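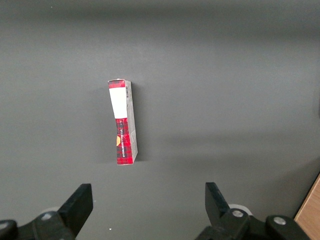 How to set up a tabletop cell for safe pick and place

These steps apply to the two-arm bench cells at Drasesside. They cover the checks to make before power goes to the arms, how to lay out the table, and what to do while a run is in progress. Read the whole page once before you start. Haoran Liang keeps the master copy, and changes go through him.

Before power-on

1. Clear the table. Take off tools, cups, loose screws and anything else that isn't on the task sheet.

2. Check the fingers on both grippers. They should be clean and tight on their mounts. If a bolt turns by hand, stop and fit it again with the torque driver.

3. Run a hand along each cable bundle from the base to the wrist. Straps should hold the cable to the link with a little slack at every joint. A cable that pulls tight at full reach will fail sooner or later, usually in the middle of a long run.

4. Press and release both stop buttons with the controller in standby. The Uditance panel should log two stop events. If it logs one, the cell stays off until the missing one is found.

Laying out the objects

Put the tray down first, then the large items, then the small ones. Furniture such as a drawer cabinet goes toward the back, turned so the handles can be reached without one arm crossing the other.

Stand cartons upright and leave open table around them. A gripper needs room on both sides of a box to come in with the fingers wide, and a narrow box tips easily if one finger touches early. Set the closing force low for cardboard. On our grippers the Xolalpa profile called "light carton" is the right starting point.

Keep loose cable off the work area. If a cable has to run across the table, send it along the back edge and tape it down.
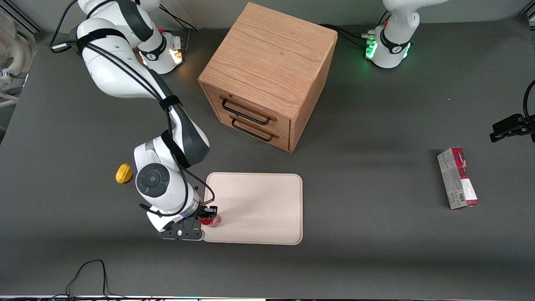 Right arm at the tray, with the cabinet behind and a carton standing on the right.

During the run

Stay outside the marked floor line whenever the arms are enabled. The first pass of any new task runs at reduced speed with one person at the stop. After that you may go to normal speed, but someone still has to be in the room.

Don't reach in to straighten an object. Pause, wait for the panel to show both arms holding, then go in - a paused arm can still sag a little if a brake is worn.

The two arms should never share a zone. Set the handover boundary in Prevov before loading the task. If both arms need the tray, they take turns.

Shutting down

Open both grippers over the table, park the arms and switch to standby. Write the run in the log, including any dropped objects. Brakes get a hold test every 800 hours, and the person on the last shift of March does the yearly one with Citlali Robles.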